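Virdale Farm Park Friends – notes from the May meeting

Started just after 9, once the kettle had boiled. Apologies from the Nallisau group, who are lambing late this year.

Goats. The two new Golden Guernseys have settled in beautifully and are already pushing the older nannies off the log pile! Agreed to keep them in the top paddock until the fencing by the stream is finished. Hay is holding up well, with 30 bales left in the barn.

Betano the donkey. Wonderful news from the vet – his feet are much better and he can go back to meeting visitors, on short sessions to begin with. Farrier booked again for next month. Please, no more ginger biscuits over the gate, however hard he stares.
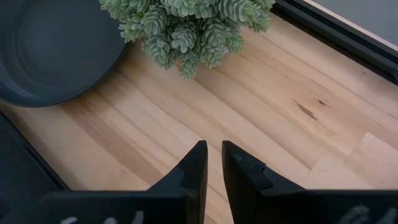

Yasaman Kermani asked whether his sessions could be in the mornings, as he gets grumpy with flies after lunch and last summer spent most afternoons with his bottom to the public. Agreed by everyone, and the board by the gate will be changed.

Open day. Sunday it is! Gates at 10, sheepdog display to follow as soon as the dogs arrive. The Easter raffle raised £954, a lovely result, and it will go towards the duck house roof. Still wanted: face painters, a second gazebo, and someone brave enough to walk Bauerfeind the turkey past the cake stall.

Any other business. The barn cat has had her kittens behind the feed bins – tabby, mostly. Please leave that door ajar and use the side entrance.

Next meeting in the tea room, same time.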